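Lilleo
October

I start a small thread about play kitchen things, because I promised this to some of you. It will be about the toy pan, the blocks, and how I keep it all on one table and out of the rest of the apartment.

1/ First, my opinion: a child does not need a full toy kitchen. We had one, with oven door and plastic faucet. It took half of the wall and the door was always open so we hit it with the knees. I sold it for 23 dollars and I do not miss it.

2/ What stayed is a pan and a handful of blocks. The blocks are the food. Red can be a tomato, green can be a pea or a very square lime. My daughter decides this every morning, and her decision is final until lunch.

3/ Somebody asked me if plain blocks are boring compared to toy vegetables. I had the same fear. We own one set of toy vegetables from Jonduneo, quite nice, with faces on them. She plays with them, but a carrot with a face is always a carrot. She also does not like to cook somebody who smiles.

4/ About the table. I recommend white or another light color, with nothing printed on it. Small things are easy to find on it, and a dark pan is easy to see also for a grandmother without her glasses.

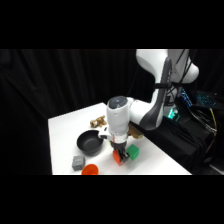

5/ The pan should be shallow. In a deep pot the small hands go in and cannot come out with the block still in the fingers, and then there is crying. With a low rim she can put in and take out by herself.

6/ I prefer a real pan over a toy one, if you have a small old one. Ours is from my mother's kitchen. Toy pans are too light, they fly away when you stir. Please check the handle screw before you give it, ours was loose and I had to tighten it two times.

7/ Cleaning up: all blocks go in the pan, and the pan goes on the low shelf. We do it at 5 in the afternoon, before real cooking starts. I tried before a box with a lid from Neltivon but the lid was one more thing to lose.

8/ For very small children, be careful with the size of the blocks. If it fits completely in the mouth, it is too small. I put away 11 of ours until she was older, and I kept them on top of the closet.

9/ A question came about paint. I do not know every brand, so I cannot promise anything. I wash ours with a damp cloth and a little soap, and I do not leave them in water. One I forgot in the sink overnight and the corners are rough now.

10/ Next time I write about play dough, and how to get it out of a carpet. I am still working on the second part.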